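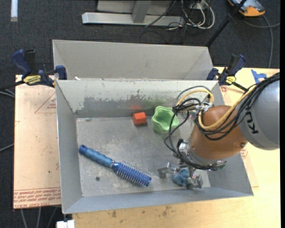 Metal storage bins: frequently asked questions

Last revised 2025-02-21. Applies to the grey sheet-metal bins supplied from the Drastside depot for household, workshop and salon use. For plastic crates, see the Custwood page.

What are the bins made of?

Folded sheet steel, zinc coated, with no paint or lacquer on either face. The walls slope outwards so that empty bins nest for storage. The standard size is the Mernden 2; the deeper version is the Mernden 5. The numbers are size codes and have no relation to capacity in litres.

The floor of my bin is scratched and has cloudy pale patches. Is it faulty?

No. Bare metal floors mark quickly once hard items are slid across them. Pale clouding is surface wear, or in damp rooms a light zinc bloom. Neither affects strength. Reddish-brown spots that grow over several weeks are rust and should be dealt with (see below).

Can the marks be polished out?

Not usefully. Abrasive polish takes off the coating along with the mark. If appearance matters, fit a liner.

The darker band low on the wall has ragged edges. What causes it?

Repeated contact. Items pushed against the wall rub it at the same height each time and the surface dulls there first. A band of this kind can appear within a year of daily use and then changes very little.

Can I keep small loose items in a bin without dividers?

Yes, if there are few of them. A hairbrush, a toy block and a cup will sit on the bare floor without trouble, but round items roll when the bin is carried. Once the floor is mostly covered, use a divider or a smaller inner tray.

How should a round hairbrush be stored?

Remove hair from the bristles first. Lay the brush diagonally if it is too long to lie straight, with nothing on top of the head. Bristles held against a wall for long periods take a bend and do not always recover. Let a washed brush dry fully before it goes in.

Can cups go in with other things?

Plastic cups, yes. Glass and china need a liner and should not share a bin with anything hard. A cup with a wavy or scalloped rim will not seal against the floor if turned upside down, so dust still gets in. Store it either way up and rinse before use.

Are the bins suitable for food?

Only wrapped or boxed food. Do not put salt, citrus or vinegar products directly on the metal.

Will a bin damage a wooden table?

It can. The underside has folded seams which scratch soft or light-coloured wood if the bin is dragged. Lift it, or stick felt pads under the four corners. Cork mats from the Thoroddsen range also fit, trimmed to size.

How do I clean one?

Warm water, washing-up liquid and a soft cloth. Dry at once, including the corners. No bleach, no steel wool, no dishwasher. For sticky residue use white spirit on a rag, then wash again - residue left in the seams collects fluff.

How do I treat rust?

Rub the spot with fine abrasive paper until bright metal shows, wipe clean, and apply cold galvanising paint in two thin coats. Leave it overnight between coats.

Why does a red or green item seem to tint the wall next to it?

Reflection. The coating is dull but still picks up strong colours at close range. If the tint stays when the item is taken away, it is dye transfer and will normally wash off.

Can bins stand directly behind one another on a shelf?

Yes. Leave a finger's width between the rims so that either can be lifted without catching the other. Do not stack filled bins. The sloping walls will wedge them together.

Which liners fit?

Liner 269, in grey felt, fits the Mernden 2. The Mernden 5 has had no liner since September, when the old pattern was withdrawn. A replacement is being drawn up by Teguh Jugah. In the meantime, cut one from felt sheet, slightly undersize.

Do you sell single bins?

Yes, from the depot counter. The depot holds almost 2000 in the smaller size. Bulk orders and returns go to Sutrisno Sopacua at the same address. Quote the size code stamped under the rim.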